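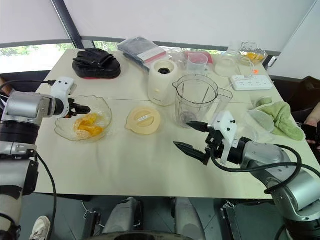

I'm looking for growers to help me with something I've wanted to do for years, which is find out which squashes are really worth the bed space in an ordinary back garden. Squash gets a raw deal in this country. People grow one enormous pumpkin for October, carve it, bin it, and go back to buying whatever the supermarket has in. Fruit gets treated with so much more imagination – we'll happily peel oranges into a big glass bowl with a wavy rim and make a bit of a fuss of them, but a squash is lucky if it ends up as soup. I'd like to see some of the smaller, sweeter kinds get the same attention, and for that I need people with soil, a bit of patience and a decent appetite.

The project is called Orkberg and I run it from my plot at Saltden. We have 19 varieties to try this year, from little striped ones you can bake whole to a knobbly grey thing that keeps until spring if you treat it kindly. I've saved 2,000 seeds between them and they're doing no good at all sitting in my shed!
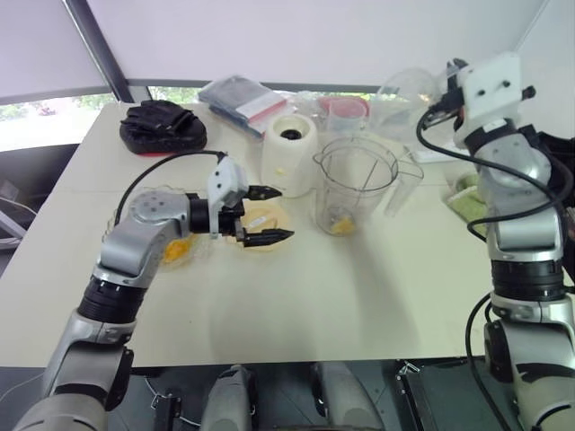

Saltden, March 26, 2022

So, what would you be letting yourself in for? I'll post you seeds of three varieties, with a label for each and a short growing sheet. You sow them indoors in pots, plant them out once the frosts are done, and keep a simple diary through the summer. I want to know when they flowered, how far they rambled, what the slugs thought of them and how many fruits you picked. Then you cook them and tell me what they tasted like (be as rude as you like, I didn't breed them).

I have room for 80 growers. You don't need to be an expert, and I'd love a good number of first-timers, as their notes are often the most useful. You do need a sunny spot, and squashes are greedy, so some well-rotted compost or manure too. Allow at least a metre each way for every plant. Big tubs are fine for the bush types – just tell me that's what you've got and I'll pick yours to suit.

There's no pay, I'm afraid, but the seeds and postage are free and you keep everything you grow. Sostari, the nursery over at Ormsby, has kindly put up 30 bags of compost, which will go to the first people who sign up and can collect. We'll also have a tasting day at Ormsby in October. Bring a squash, bring a dish, bring the family if they can be persuaded.

To join in, drop me a line through the contact page with your postal address, a few words about your garden (size, soil, how much sun it gets) and anything you can't stand eating. Please say if you've got heavy clay, I'm especially keen to hear from you. Seeds go out in the order people write in.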